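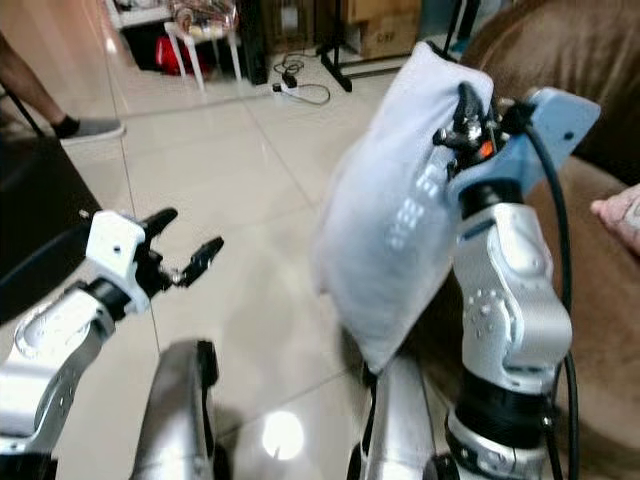 Figure 3. Living area with tiled floor and sofa, Larnby.

4.2 Things kept on the floor

In the living areas of our study, the floor was the storage surface that residents mentioned least and used most. When we asked where things are kept, people named the wardrobe, the shelf and the kitchen cupboard, and only after a second question they spoke about the floor. The room in Figure 3 shows the pattern well. A small white stool has items stacked on its top and a red bag beneath it, so one piece of furniture gives two storage places, and a white power strip lies directly on the tiles with its black cables coiled nearby. We coded the bag as "sheltered floor" and the power strip as "open floor". The difference matters for our analysis, as sheltered places were left out by residents in almost all of their own lists.

In total we recorded 1,179 items in 72 living areas in the two towns, Larnby and Otham. Items fixed to a wall were excluded. An item was counted as a floor item if its full weight was carried by the floor and it was not furniture. Under this rule the items on top of a stool belong to the stool, but a bag under it belongs to the floor. Cardboard boxes made a difficulty for the coders. Some boxes hold goods and are opened every week, while others are only waiting to be thrown away, and from the outside the two kinds look the same. We therefore coded all boxes in one class and asked the residents later about the use.

Soft containers, such as bags and fabric pouches, were the most mobile class. In 61 of the living areas at least one soft container had changed its place between our morning visit and our evening visit on the same day. The usual path went from the sofa to the floor beside it, and from there to a stool or a chair. Hard containers moved much less. Power strips almost never moved, although many residents told us that their place was temporary. One resident in Otham had used the word "temporary" for a strip which, by her own account, was put there three winters ago.

The floor material seems to have a part in this. On glossy tiles, residents described the floor as clean enough for a bag but too hard or too cold for clothing. On carpet the answers were the opposite, and clothing was put down more easily than bags. This agrees in part with the Nirnthorpe survey, where 800 households answered by post, but that survey did not ask for tile and stone separately, and a direct comparison is not possible.

We also note a limit of our method. Coders worked mainly from still pictures, and small items behind a sofa or a large box were surely missed. The number of floor items should be read as a lower value. In Section 4.3 we turn to the sofa itself, which many residents treated as a second floor.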